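Thursday, Ekthorpe, just after lunch

Right, writing this up before I forget the order of things, because last time I left it till the evening and Selvaraj had to tell me what I'd done.

Took the Etine shuttle round the Howells loop again, eight laps this time, with me in the left-hand seat and Selvaraj Mridha on the laptop behind. August traffic, so hardly any school-run cars and far more caravans than the poor thing has ever met (I must go back through the old logs and see whether it has ever met one at all). It was bright and dry, with a bit of a crosswind on the open bit by the garden centre.

The good news first. The dithering at the mini roundabout is much better! Last week it sat at the give-way line like a learner with their nan in the back, edging out and stopping, edging out and stopping, until the van behind lost patience and went round us. Selvaraj changed how long it has to see a clear gap before it commits, and today it pulled out cleanly on all but two of the laps. One of those two I'd have waited as well, there was a cyclist coming round with no arm out and I couldn't have told you where he was going either. The other one was just silly. Empty road, nothing coming, and we sat there. I've marked it in the log as "sulk" so we can find it.

Less good: the parked lorry outside Brureck's. It saw it in plenty of time, it indicated, it moved out, all lovely, and then it came back in far too soon. I took over. I don't think it would have touched, but I wasn't going to sit there and find out. Selvaraj reckons the back end of the lorry is dropping out of the map once we're alongside, so the shuttle thinks it's past. I reckon it's the tail lift, which was folded down flat and sticking out at about shin height. We argued about this all the way back to the unit and neither of us has changed our mind. To do: ask Brureck's nicely if we can borrow the lorry for half an hour with the lift up, then down.

Braking. I know I go on about it. The stop at the pelican crossing is still too sharp at the very end, that last little nod that makes you put your hand on the dash. A full mug would not survive it. It's fine for me, I'm expecting it, but the whole point is people who'll be standing up with shopping. I tried the softer setting on the last four laps and it helped, though then it stops a bit long and the front wheels creep over the line. Somewhere in between, then. Selvaraj wants to do it properly with a curve, I want to turn the number down a notch and have another go. We'll probably do mine first as it takes a minute and his takes until Christmas.

Battery was at 92 when we left and nearly flat by the time we got back, and I'm not happy with that at all. We had the fans on full and both windows down so it isn't a fair test, but the loop isn't that long. Could whoever uses it next please write down the reading at each end? There's a column for it. It's been empty so long I'd started to think I'd imagined it.

Passenger side of things: I rode one lap in the back, to see what it feels like when you can't see the road ahead, and I didn't like it. You get no warning of anything. In a bus you half watch the driver without noticing you're doing it, you see a shoulder move and you brace. In ours there's a seat and a blank panel. I'd like a small screen that says "turning left" or "waiting for a gap", nothing clever. Mum would want it to talk to her. I'd throw it out of the window by the second stop, so perhaps a switch.

Also the door chime is stuck on the loud setting again.

Next time out: roundabout from the other direction, lorry test if they say yes, brake number down a notch, and start on a full charge. I've left the cones by the side door, please don't put them back in the cage or I'll never get them out. 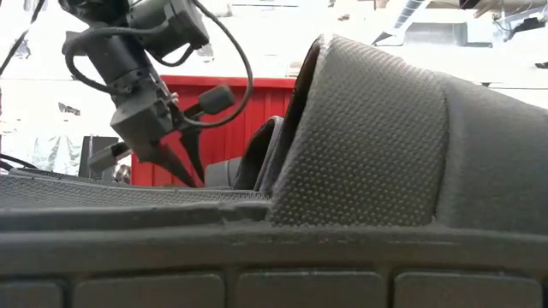
Grey slide sandal, black robotic arm and red container.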